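Plugs, knobs and one good switch

The woman who designs practice boards for Sermont, a small workshop in Folville, came to the job from teaching. For 22 years she taught basic electricity to adults, mostly people who wanted to move into repair work.

"They could all read a diagram by the second week," she says. "Then you gave them a cable and they held it like it would bite."

The boards are her answer to that. They are long, low boxes made up of sections, and each section gives the hands a different job. There are push buttons, a switch, a dial and a group of sockets with plugs and colored cables. 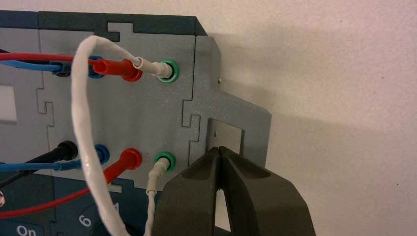 She is firm about color. Red goes with red, blue with blue, and a beginner should be able to check the work at a glance. She had arguments over this with Inmont, the supplier that cuts the panels.

"They wanted everything one color, to save money. I said no. Later on you can learn without the colors, but not on the first day."

The cables are harder to get right than the sockets. A stiff cable pulls on the plug, and a soft one gets in the way of the next thing you reach for. She keeps a drawer of the ones she has rejected, almost 100 of them, and still goes through it when she needs an odd length.

I ask which part people like best. The buttons, she says right away. Everyone presses the buttons first, even when the sheet tells them to start somewhere else.

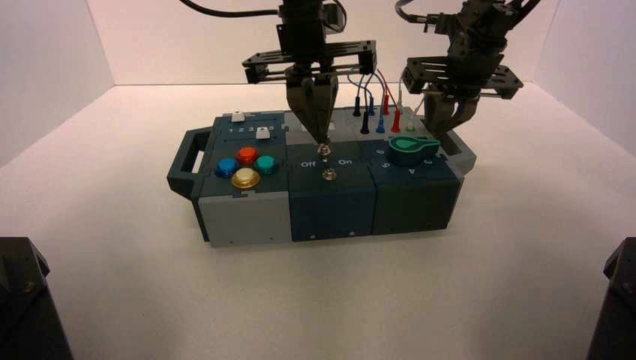 "The switch is the part I would keep if I could only keep one," she says. "It says On and it says Off. You move it and you know where you are."

The dial took longer. Her first version turned too easily, and people went past the number they wanted. The knob she uses now has a pointed tip, and she likes a bit of drag in it – enough that you have to mean it.

The carrying handle was a late change. Before that, people picked the boards up by whatever stuck out, and two came back from a training center in June with bent sockets. She put a handle on the end and has had no more of those.

She does not care much for screens. A customer asked for one that would show a score, and she talked him out of it. If the plug is in the wrong place, she says, you can see that it is in the wrong place.

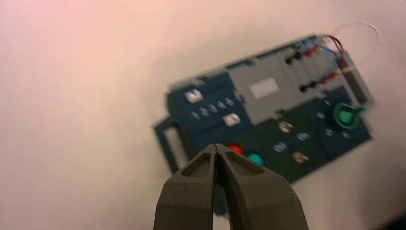 What comes next

A smaller board is planned, to be called Văn. It will have the sockets and the switch and leave out the rest. She wants it to fit on a kitchen table with room left for a plate.

"People practice at home, in the evening, after they've eaten," she says. "I'd like them not to have to clear everything away first."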